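4. Household water use and the button on top

4.1 Background

Most water studies in our region stop at the meter. One number per home per billing period, and no idea where inside the house the water goes. Fine for billing. Not much use if a town wants to know what to fix first. Idton and Makell both ran rebate programs for new fixtures in the past, and both programs were judged on the meter alone — so a wet spring or a teenager leaving for college could make a program look good.

We took a smaller question. When people have a push button on the tank instead of a side lever, do they hold it, tap it, or press it twice? And does that show up in the monthly total? Earlier work on this is thin and mostly comes from offices, where people behave differently then they do at home.

4.2 Homes and survey

Letters went to 1005 addresses, split between Idton and Makell. 245 homes sent back a full survey and agreed to let us read their meter data. Response was better in Makell, probably the newer housing there. Renters are under-counted in both towns. We did not weight for this; see limits below.

The survey asked for the age of each bathroom, number of people in the home, type of flush control, and any leak in the past year. Answers on age of bathroom were poor. People guess. We dropped that item from the main model and kept it only as a yes/no (redone since moving in, or not).

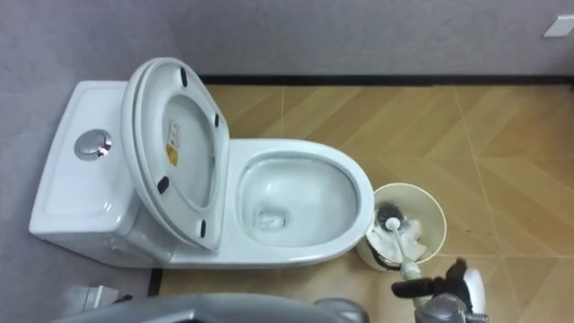 Meter readings were pulled at the end of February and again one billing period later. Winter readings on purpose: almost no lawn watering, few pools, so indoor use is close to the whole number. Homes with nobody in residence for more than a week were taken out. So were two duplexes on a shared meter, which should of been caught at the mailing stage.

4.3 Use by control type

Button homes used a little less water per person than lever homes. The gap was small and got smaller once household size was in the model. Homes that had redone a bathroom since moving in were lower than the rest whichever control they had, which makes us think the fixture age matters more than the control itself. Not a surprise. Still worth putting on paper, as the Powell report claimed the reverse from a sample of 200 homes with no check on size of household.

Leaks are the bigger story. Homes that reported a leak in the past year used far more, and most of them said they'd let it go for a month or longer. Slow leaks from tank to bowl are silent in a lot of cases and the survey only catches the ones somebody noticed. True share is surely higher. 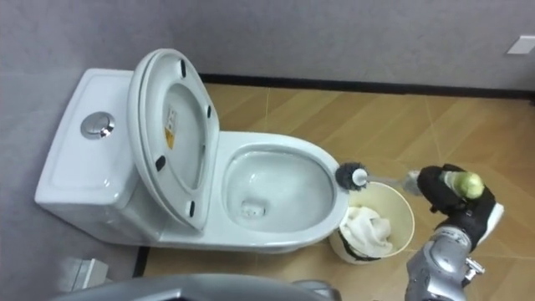
One respondent in Makell wrote that the whole form missed the point, the bill being so low that a running tank cost her less than a plumber's visit, and that she would fix it when the price of water gave her a reason to. Several others left notes along the same lines in the comments box. Price is outside the scope of this section but it comes back in Section 5.

4.4 Cleaning and double flushing

Last item on the survey: how often do you flush twice, and why. The common answer was cleaning day. Cleaner in, brush, flush, rinse, flush again. Second most common was simple habit. Few people blamed a weak flush. The Grerketti diary study had the same order with 500 diaries, though its list of reasons was fixed and ours was open, so the two don't line up exactly.

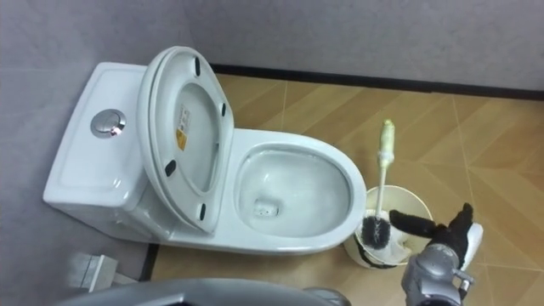
Figure 4. One-piece toilet with round push button on top of the tank, seat and lid raised.

Cleaning-day flushes were not split out in the meter data. Cannot be done with a monthly read. A logger on the supply line would do it and we have asked for money to try this in a handful of Idton homes.

4.5 Limits

Self-report for everything except the meter. One season only. Two towns, both on the same water source, both with mostly single-family housing. Under-count of renters as noted. We also did not ask about dual buttons and single buttons separately — an oversight, fixed in the next version of the form. The leak question should ask about sound as well as visible water, and it should ask who is expected to pay for the repair.

Section 5 takes up price and the rebate programs.

Contact: corresponding author, via journal office | © 2022 the authors | Posted June 9, 2022 | Back to top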